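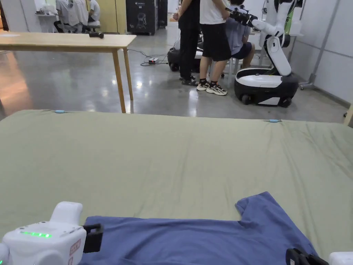 Section 4. Garment Station: Set-Up and Change of Duties

4.1 Scope

This section applies to staff at the Clurnach site who fold garments by hand or with the Prerkix hand-held grippers. It covers preparing the table, working with the grippers, and the changes in duties that take effect in August. Mobile robots are covered in Section 6.

4.2 Preparing the table

1. Spread the green cloth over the table and smooth out any large folds.
2. Fasten the far edge of the cloth with the two light-blue clips.
3. Place one garment on the cloth within easy reach of both hands.
4. Take one gripper in each hand and confirm that the green indicator lights are on.

Note: Small wrinkles in the cloth are acceptable. Reset the cloth if it slides during work.

4.3 Handling a garment

1. Lower the fingers onto the fabric. Do not press them into the table.
2. Close on a single layer where possible, then lift slowly.
3. If the garment bunches, release it, spread it flat and begin again.
4. Record each finished garment on the shift sheet, including those that needed a second attempt.

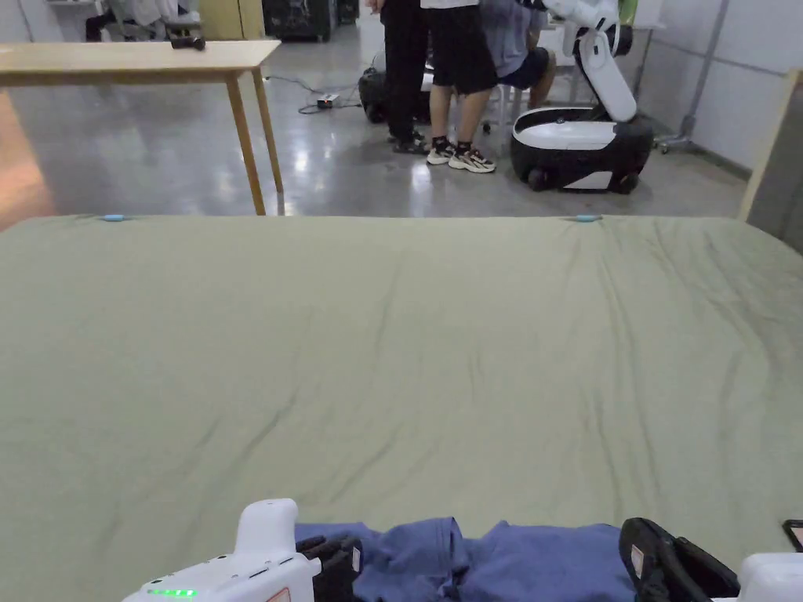 Figure 4-2. Blue garment between the gripper fingers, green cloth clipped at the far edge.

CAUTION: Keep bare fingers clear of the gripper fingers when they are closing. Walk around floor cables — do not step over them while carrying equipment.

4.4 Changes for staff

Folders assigned to the Orow line will divide each shift between hand folding and gripper work. Gripper work is limited to 2 hours per shift. The hand-folding target of 255 garments does not apply during those hours, and a slower pace will not affect pay or shift assignment.

Staff may return to full hand folding by written request to Pacita Tan, Station Supervisor. Requests do not require a stated reason.

4.5 End of shift

1. Switch off both grippers and return them to the charging shelf.
2. Leave the cloth clipped in place for the next shift.
3. Report worn finger pads on Form 833.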